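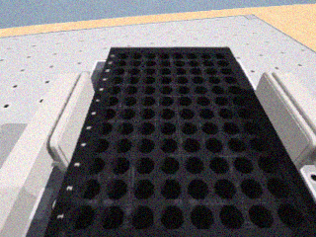 Simulated view from the gripper: a 96-well rack between the two fingers, with the perforated work surface behind.

Software news: finding the rack before we move it

The planning group in Skultham has finished the first version of the new rack pose estimator, and it went into the main branch of Moon on 20/08/2021. Ga-eun Maeng wrote most of the perception part and Byung-chul Yook connected it to the motion planner.

Until now the planner took the position of each rack from a fixed table of coordinates. If a rack was placed a little to one side, the arm went to the old place all the same. The new module looks at the regular grid of wells, fits a flat plane through it and gives the planner a position and an angle, together with a number that says how sure it is. When this number is too low, the arm stays where it is and asks for a second view.

Black racks were the hard case. The wells and the border have almost the same colour, and with image noise switched on the last column can melt into the edge. Our first version then reported a grid of seven columns and shifted the whole rack by half a well. Lenuța Bucur solved this by giving the fit the known layout of eight by twelve, so it cannot lose a column any more. We also tried to read the row numbers on the border, but those at the far end are too small to be useful, and we have left this out for the moment.

We tested on 400 rendered views with grain and blur. The older method failed on 19 of them, the new one on two. Both failures are at very steep angles, and Ga-eun would like to look at them before we change anything else. One estimate takes roughly 10 milliseconds on the office machine.

Next comes the real cell at Grekenmont, where the light is less kind than in the simulator. Ok-hee Byun is preparing the calibration files — please do not edit the camera settings there until she has finished. If you keep your own rack models, send them to her with the well spacing written in millimetres.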